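Home | News | Concerts | Visits | Contact

Open Day at the Vosora Concert Hall, Sistport
2024-12-16

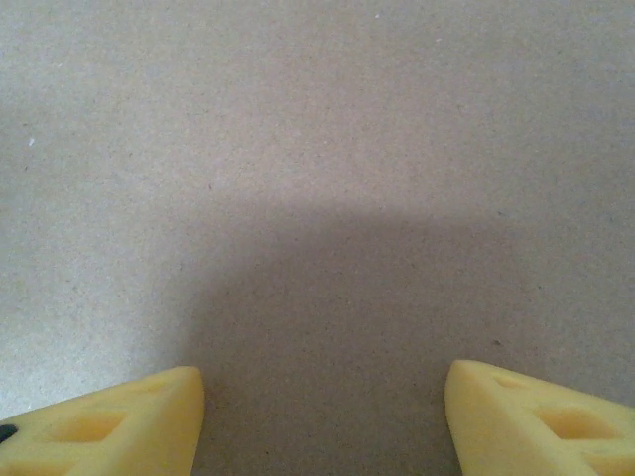 Plain brown-gray board, finely speckled.

The Olvera Music Society attended the open day at the Vosora Concert Hall, which reopened in July with 215 seats. Members were shown the stage, the recording booth and both rehearsal rooms. The hall's resident string players then gave a program of 41 minutes, made up of two folk suites and a short encore. The sound was clear in the back rows, although the low strings were faint under the balcony. The Society thanks the hall for its welcome and will return for the spring season.

Comments (2)

brundavov_fan: Was the old organ on the tour? We missed the morning group.

Altoline: Agree about the balcony. Row C is much better.

Contact the Society office | © Olvera Music Society | Back to top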